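From: Wissam Saliba
To: Stindon Craft and Kitchen list
Date: Sun 20 August
Subject: Re: Washing-up corner for the hall – what do we still need?

On Friday Maddocks wrote:
> Has anyone worked out the washing-up side of things yet? I can bring
> bowls but my rack went to the tip. Also is the table in the back
> big enough, or do we need the trestle from Pralteck as well?

Hi all,

The table is big enough, I reckon, as long as we don't all pile our stuff on it at once. I put a few bits out on mine at home to see how it would go (any excuse not to do the ironing!) and the rack really wants to sit on the left, at a slant, or you can't get past it with a wet plate in your hand. I've got a green washing-up liquid, so that's one less thing to buy, and the pink and mint plates can come along too if people don't mind them not matching.
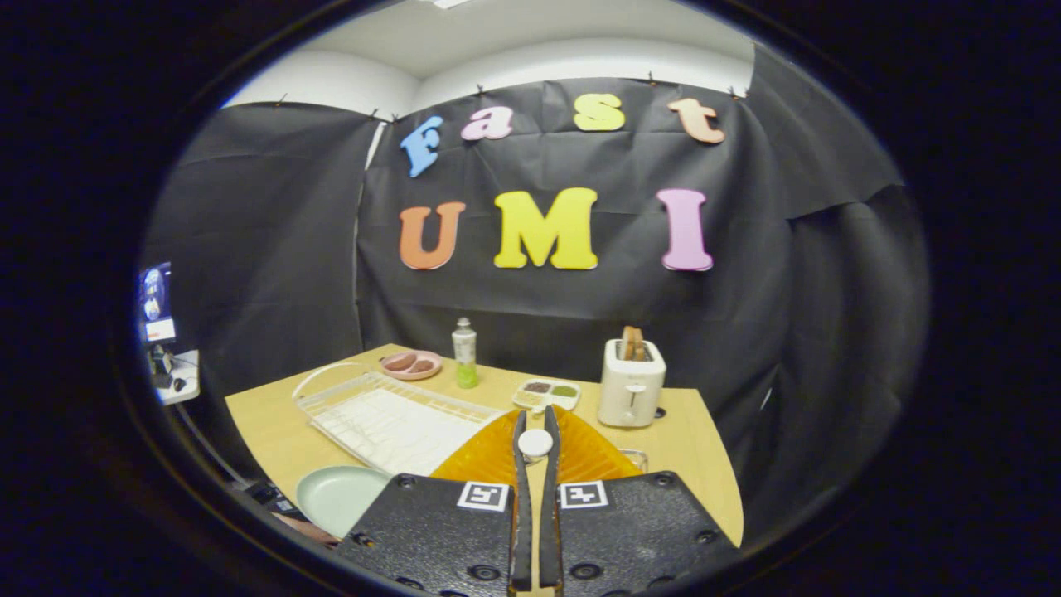 Rack on the left, green bottle at the back, and yes, two sausages.

The orange ribbed thing is coming as well. My sister swears it's for fruit, I've always stood wet spoons on it, and we can argue about that on the day. What I haven't got is tea towels. Four would do us – five if Maddocks is drying, no offence – and a second bowl for rinsing, so yes please to yours.

I wouldn't bother with the trestle. Last November it took two of us to get it through the side door and it pinched my thumb on the way back out. Rinura have a folding one for 176 if we ever want our own, but let's see how we get on first.

Could someone bring a sponge that hasn't been used on a barbecue? And does anybody know if the hot tap has been mended?

Cheers,
Wissam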